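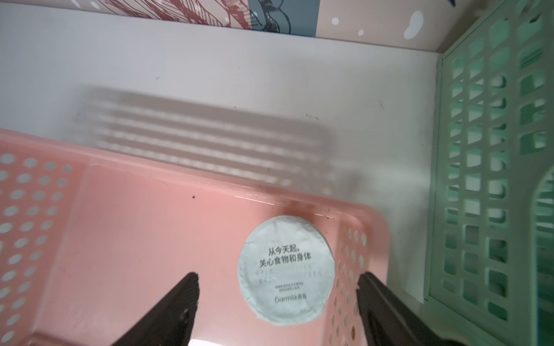

文:Tsehay Berhe(ヨーグルトメーカー「Castum」使いかたガイド) 手順チェック:Nahom Kumsa

第2章 はじめての仕込み

箱から出して、置き場所も決まって、さあ仕込むぞ!という方のための章です。まだ本体を棚の上でぐらぐらさせている方は、前の章に戻って水平に置くところからお願いしますね。

この章では、いちばん基本のプレーンヨーグルトを作ります。種にするのは、お店で売っているふつうのヨーグルトで大丈夫です。フタに「从今天起,关心食物和身体」(今日から、食べものと体に気を配ろう)なんて刷ってあるのを見ると、わたしなんかはすぐその気になってしまうのですが、気にしてほしいのはフタより側面の原材料表示のほうです。砂糖や香料、ゼラチンの入っていない、プレーンのものを選んでください。果物入りでも固まることはあります。でも味がぼんやりするし、はじめての一回には向きません。

用意するもの
・牛乳(成分無調整のもの。未開封の新しいパック)
・種のヨーグルト(開けたて)
・付属のガラス容器と内ブタ
・付属の長いスプーン
・清潔なふきん、またはキッチンペーパー
・熱湯

低脂肪乳や加工乳でも動くことは動きますが、ゆるくて、飲むヨーグルトみたいな仕上がりになります。それが好き、という方はどうぞそのままで。豆乳の方は、この章ではなく「いろいろな材料」の章を見てください。時間の設定が違います。

手順

1.容器とスプーンを熱湯で消毒します。
流しに容器を置いて、まずぬるま湯で温めてから、熱湯をゆっくり回しかけてください。冷たいガラスにいきなり熱湯を注ぐと割れることがあります。内ブタも忘れずに。わたしは何度も忘れました。

注意:熱湯をかけた容器はとても熱くなります。素手で持たず、乾いたミトンを使ってください。濡れたふきんで持つと、熱が一気に伝わって本当に熱いです!

2.水気を切ります。
口を下にして、清潔なふきんの上でそのまま冷まします。急いでいるからといって、使いかけの台ふきんで内側をぐいっと拭くのはなしですよ。せっかくの消毒がやり直しになってしまいます。

3.牛乳を少しだけ容器に入れ、種のヨーグルトを加えて混ぜます。
種は付属スプーンで山盛り2杯。最初から牛乳を全部入れてしまうと、種がダマになって底に沈みます。先に少量の牛乳でゆるめておくと、あとがぐっと楽です。泡立てる必要はありません。底をこするように、静かに混ぜてください。

4.残りの牛乳を、容器の線まで注ぎます。
線より上まで入れたくなる気持ち、よくわかります(パックにちょっとだけ残るんですよね)。でも内ブタに牛乳がつくと、そこから漏れて本体の底に入りこむことがあります。残りはコーヒーにでもどうぞ。

5.内ブタをして、容器を本体にセットします。
カチッという音はしません。すとんと落ち着けばそれで入っています。外のカバーもかぶせてください。

6.電源を入れ、「プレーン」を選びます。
つまみを右に回すとメニューが変わります。「プレーン」のランプがついたら、つまみをぽんと押して決定。時間は自動で入りますので、はじめての方は何も足さず、何も引かずに始めてみてください。

7.できあがりのブザーが鳴るまで待ちます。
夜寝る前に仕掛けて、朝ごはんの前に取り出すのがわたしの定番です。途中でカバーを開けてのぞいたり、容器を揺らしたりすると、固まりかけたところが崩れて水っぽくなります。気になりますよね。でも我慢です。

8.冷蔵庫で冷やします。
ブザーが鳴った直後は、まだふるふるで頼りない感じです。冷蔵庫でほぼ2時間おくと、しっかりしてきます。本体の中に置きっぱなしにすると、どんどん酸っぱくなっていくので、鳴ったら早めに移してあげてください。

メモ:表面にたまる透明な水は、ホエイ(乳清)です。失敗ではありません。混ぜて食べてもいいし、ホットケーキの生地に入れてもおいしいです。うちではカレーに入れます。

うまく固まらなかったとき

牛乳が冷蔵庫から出したてだった、という場合が多いです。冬場はとくにそうで、温まるまでに時間をとられてしまうんですね。もう少しだけ延長してみてください。つまみを長押しすると延長モードに入ります。延長してもさらさらのままなら、種が古かったのかもしれません。新しい種で仕込み直しましょう。

味が酸っぱすぎるときは、逆に時間を短くします。夏の台所は暑いので、設定どおりでも進みすぎることがあります。わたしの家では、毎年5月を過ぎたあたりから短めに切りかえています。

表示窓に「1802」と出て止まったときは、カバーがきちんと閉まっていません。電源を切り、カバーを外してかぶせ直してから、もう一度つまみを押してください。わたしが初めて見たときは製造番号か何かだと思って、しばらく眺めていました。Nahomさんに「それ、フタですよ」と言われて赤面したものです。

注意:変なにおいがする、ピンクや緑の色がついている、糸を引く(カスピ海タイプの種を使っていないのに)。こういうときは味見をせずに捨ててください。もったいないと思っても、ここは思いきりよくお願いします。容器はよく洗って、次に使う前にもう一度消毒を。

種の取りおきについて

できたヨーグルトを次の種にする方法もあります。食べはじめる前に、清潔なスプーンで小さな容器に取り分けて、すぐ冷蔵庫へ。食べ残しを種にするのはやめてくださいね。口をつけたスプーンが一度でも入ると、余計な菌が増えるもとになります。

ただ、つぎ足しはずっと続けられるわけではありません。繰り返すうちに固まりかたが弱くなって、味も変わってきます。わたしは2回つぎ足したら、お店で新しいのを買うことにしています。そのついでに違う銘柄を試すのが、また楽しいんです。さっぱりしたもの、もったりしたもの、種が変わると驚くほど仕上がりが変わりますよ。

後片づけ

容器と内ブタは、食器用洗剤とやわらかいスポンジで洗います。たわしや磨き粉は、ガラスに細かい傷がつくので使わないでください。本体は丸洗いできません。電源プラグを抜いて、冷めてから、固くしぼったふきんで拭くだけです。底に牛乳がこぼれていたら、その日のうちに拭いておきましょう。乾くとなかなか取れません。

種に使ったヨーグルトの空き容器やフタは、さっと水ですすいでから、お住まいの地域の分けかたに合わせて出してください。

ギリシャヨーグルトのような濃いめに仕上げたい方は、次の章の「水切り」へどうぞ。別売りのDaudaこし器を使う方法と、コーヒーフィルターで済ませる方法の両方を載せています。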